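Ulidia Muli Hand-Guiding and Remote Teaching Kit
Product no. 3012

The Muli kit lets an operator show a two-finger arm how to do a job, either by moving the arm by hand or by steering it from a separate control handle. Each run is saved with the joint positions, the finger opening and the wrist camera picture, all on the same clock.

Teaching by hand
Hold the grip ring above the wrist and squeeze the lever. The arm goes slack and follows your hand. Let go and it stays where it is. A thumb wheel on the ring opens and closes the fingers.

Teaching by remote
The Tukia handle works from up to 15 metres away by cable. Motion can be scaled down for close work, and the operator steers by the wrist view. We suggest remote teaching for soft goods and thin film, where a hand on the arm tends to drag the load.

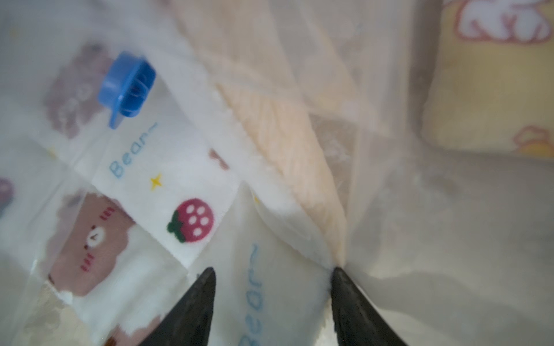
Wrist camera view: black fingers at a clear bag of folded textiles with a blue valve.

Bagged textiles usually need more runs than boxes do. The film creases differently each time, so vary the bag's position between runs and include a few grips on a fold. Poor runs can be marked and left out later.

What is in the box
Grip ring with lever and thumb wheel
Tukia control handle and cable
Wrist camera with bracket
Pair of tapered fingers, black
Recording unit, holds over 260 runs
Mains lead

Warranty: 2 years
Arm not included. Spare fingers and longer cables are sold separately. Orders are sent from our Jakberg warehouse.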